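Stendport Running Track: Progress Report to the Rivera Fund, February 2021
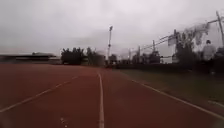 Thank you, first of all, for your patience over the winter, and for the kind note you sent in November, which went straight up on the clubhouse door! The resurfacing is finished, and Kemivex came back afterward to paint the lanes. I'm so pleased with how the white lines stand out against the red, even under a heavy gray sky (we get plenty of those). The grass on the infield is still patchy, I'm afraid, and we would like to reseed it in spring with the 4 percent left in the groundworks budget.

The Nimari school group has signed up 22 children for the first term, with 12 more on the waiting list, and the evening walkers have been asking every week when they can start. Still to do: a service visit for the floodlight and a new lock on the equipment shed.

With warm thanks from all of us,
Hacer Erdem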